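**Tosura demonstrations – progress to the end of February**

We now have 169 usable demonstrations on the task board, against the 48 we had when we last wrote. The Trara storage is holding up, and we have stopped apologising to it.

Most of the new ones are toggle switches. They looked like the easy part of the plan, so naturally they have taken the longest. The approach is from above, with the fingertips closed, and the operators at Lamemgate have learned to slow down before contact. The model, so far, has learned to slow down.
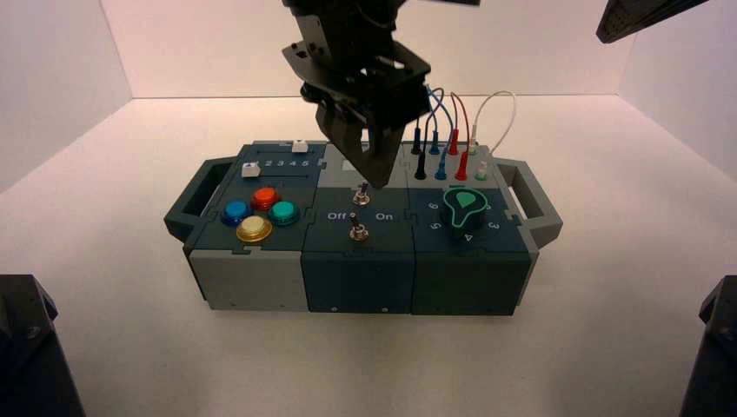

## Still to do

- Rotary knob: two operators trained, recording under way. Turning it to a given number is fine – stopping there is a matter of opinion.
- Patch cables: not begun. Wuyts would like them sooner, and so would we.
- Slider: labels need redoing, as we managed to use two naming schemes at once.

Spending is within the agreed budget, mainly through not having bought the second board yet. We would like to buy the second board.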